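Historia del Diseño de Interiores. Apuntes del tema 10: forma, textura y tapicería en el espacio doméstico
Profesor: Witold Wróbel

1. Vocabulario de las piezas

En el examen se pide describir objetos con términos precisos. En un recipiente de cuerpo cilíndrico se distinguen pie, cuerpo, hombro, cuello y boca. El hombro puede ser marcado o redondeado. La boca puede ser recta, cerrada o abierta en embudo. Cuando el cuello es más estrecho que la boca, la luz entra en el interior del borde y dibuja un plano más claro. 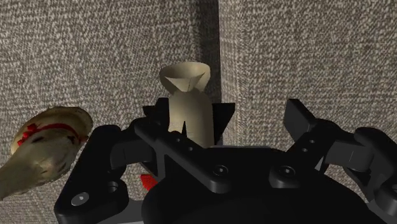

Fig. 1. Forma de tipo jarrón: hombros redondeados y boca en embudo, en beige.

Los colores crema admiten casi cualquier fondo, pero pierden contorno ante paredes muy claras. Conviene repasar el ejercicio de la sala Brurnau, donde se comparaban tres fondos con la misma pieza.

2. Textura de fondo

Una superficie moteada se lee como gris uniforme a distancia y como grano de cerca. En la ficha de Prarata (página 17 del dossier) se pide indicar siempre la distancia de observación. Quien no la indique pierde medio punto.

3. El sofá como pieza central

Hasta bien entrado el siglo XIX, el asiento tapizado largo se colocaba contra la pared. Con la difusión de los muelles ganó profundidad y cambió la postura: se pasa de sentarse erguido a recostarse. En el salón del siglo XX suele ordenar el resto de los muebles.

Para la tela se anotan tres datos: ligamento, grosor del hilo y color. Los tejidos gruesos con trama visible disimulan mejor el uso, aunque retienen más polvo. El asiento de un solo cojín largo tiene menos juntas que el dividido y resulta más difícil de desenfundar.
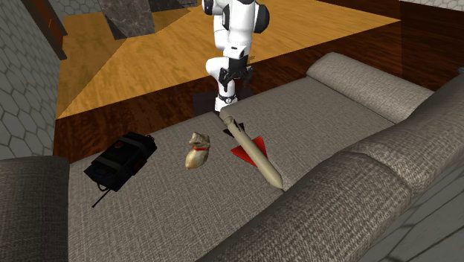 4. Lecturas y entrega

Whitelaw, capítulo 4, y la selección de láminas de Reslow, de la 121 en adelante. La ficha se entrega en octubre, en papel, con el código de asignatura 3969 en la cabecera. Extensión máxima: dos caras.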